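Journal > Winter > Sleep, again

15/12/2019, by Räsänen

Night 4 without the phone in the bedroom, and I am supposed to be feeling the benefit by now. The leaflet from the Himcombe sleep clinic says so. It also says to keep a diary, so fine, this is me keeping one, though I suspect the diary is there to give people something to do at two in the morning besides call the clinic.

Went to bed at ten. Lay there. Got up, drank water, lay there again. At some point I must have gone under, as I had the dream about the ferry, but I woke before the alarm with my jaw clenched and the blanket on the floor. The leaflet would like me to score the night out of ten. I wrote 4, then changed it to 2, then wondered what a 2 even is. Whose ten are we using?

The Nonuslow tea is no help. It tastes like a hedge. The box promises "deeper rest" and doesn't say deeper than what. I paid more for it than I pay for coffee, and in November I was sleeping just as badly on plain tap water, so I can't say it has made things worse either. I'll finish the box, being too cheap to throw it out.

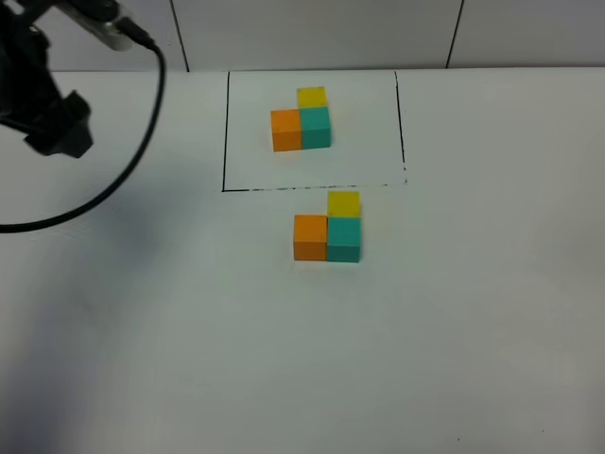 I have also been reading the Skasley book, the one everybody at work passed around. It runs to 182 pages and I am on page 40, and so far the advice is to go to bed at the same time each night and worry less. My grandmother gave that out for free. The chapter on breathing is a little better. You breathe in, hold it, let it out slowly, and think about your feet. I tried it last night and did get very interested in my feet, which were cold, so I got up for socks. Socks may be the best idea in this whole business and they aren't in the book.

What bothers me is how sure they all are. The book says no naps, the leaflet says a short nap is fine, and the tea people would like me to have another cup. I took a nap this afternoon on the couch with the radio on and slept like a stone – no breathing, no tea, no score. Woke up with a button pressed into my cheek and felt better than I have all week.

Back to the clinic after the holidays. I expect they'll want to see the scores. Tonight it's bed at ten again, thick socks, window open a crack. Phone still in the kitchen, for now.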